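Removing a stuck power lead from behind a drive cage

Stetberg
I am stripping an old desktop for parts and want the drive cage out in one piece. The side panel is off the latch but still overhangs the interior. The power leads run very close to the cage and I can't get a screwdriver past them. The unit has to go back in the cupboard by June. Do I unplug the supply at the board end first, or free the cage and work backwards?

Mine has a silver cage with slotted sides and a light blue plastic drive clip. The red, yellow and black wires hang from a black rectangular connector and bunch together beside it.
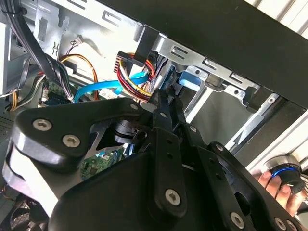

Khattak
Connector first. Switch off at the wall, pull the mains lead, then hold the power button in for 7 seconds. Grip the plug body — never the wires — and press the latch if there is one. Rock it along its long side. If it has not moved after 3 attempts, look for a second latch before using more force.

Take the side panel off completely as well. You are working in half the space you need.

Haltdale
just cut them if its scrap

Berden
Don't cut them if the supply is to be reused. Otherwise as Khattak says, with one addition: empty the cage before you unscrew it. On my machine the clips slide towards the front and the drive then comes out by hand. Old clips go brittle, so press at the base of the tab. Keep the screws for the cage apart from those for the drives, as the threads may differ.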